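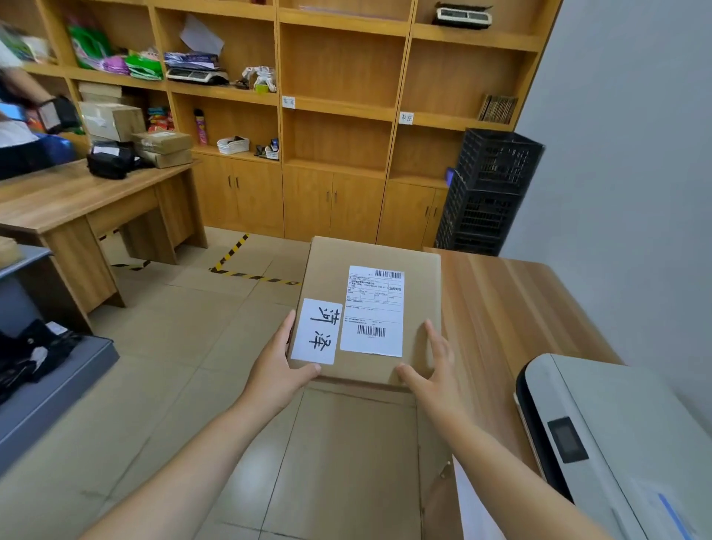 6 Jun 2021

Moisture uptake in corrugated board, continued. Conditioning cabinet B, set 2.

Cabinet held overnight without an alarm. The chart shows the usual small step when the compressor cycles and nothing else. Salt tray topped up before loading. I have stopped using the dial hygrometer on the door as it reads high at the wet end and sticks; the probe on the middle shelf is the one that goes in the log.

Samples are the same single-wall board as in set 1, cut from flat panels supplied by Gesbridge, plus the Skellska board that Esko Ojala asked for. Skellska is supposed to have a higher recycled content in the fluting. The delivery note does not say how much. Have written to ask.

Cutting: flute direction marked in pencil on the liner of every piece before it leaves the guillotine. In set 1 we had four pieces with no mark and had to peel a corner to find out which way they ran, and those four then could not be used for edge crush. Keep at least a hand's width from any crease line. The score crushes the flutes further out than it looks.

Compression on whole boxes. Dry boxes first, taped top and bottom with one strip along the join, no side tape. Preload then zero, then run at the slow speed. First box from Gesbridge peaked at 1,678 N, with the usual failure: panel bows outwards, then a diagonal crease runs in from the top corner. The two after it were close to that and failed the same way. The fourth went early. When opened it had an inner flap folded under on one side, so the load was not reaching that edge. Marked as void, repeated with a fresh box, fine.

Damp boxes next, straight out of the cabinet and into a bag, bag off at the last moment. Time from cabinet to platen matters more than I allowed for in November. Brynhildur Overgaard weighed a spare blank on the bench at intervals with the door shut and the heating off, and the loss in the first few minutes was already larger than the scatter between samples. From now on the balance sits beside the press and each box is weighed again after the test, offcuts and all.

Peak load for the damp Gesbridge boxes came out at nearly 800 N. I would not put much on that figure until there are more of them. The load curve is rounder at the top and there is no clear crack. It is hard to say from the sound when the panel has gone, so use the trace.

Skellska: only blanks so far, no made-up boxes. It takes up water faster at the start and seems to settle at much the same level. The liner cockled on the pieces stood on end but stayed flat on the pieces hung from clips. Could be the shelf, could be the way it was stacked in the store. Hang all of them next time.

Stacking (creep) rig. 500 N dead load on one dry box, left in place with the dial gauge on the upper plate. Gauge foot was resting on a tape edge, moved it and restarted the clock. Please do not lean on the frame. Natnael Endale has the key for the weight locker if the load has to come off.

Query about labels. Ngata want to know whether a large paper label stiffens the top panel enough to matter. I doubt it in a top-to-bottom test, where the side walls do the work. It may slow the moisture getting in under the label, which could be checked by cutting a disc through label and liner together and weighing it against a bare one. Low priority.

Faults: lower platen has a burr near the left front corner. Dressed with a stone. The print-out dropped the units again after the restart, so I have written N by hand on every sheet.

To do:
Reweigh set 2 blanks after oven drying.
Ask Skellska for made-up boxes, same size as the Gesbridge ones.
Order clips and bags.
Read creep gauge first thing, then again before lunch.
Send Esko the dry results only.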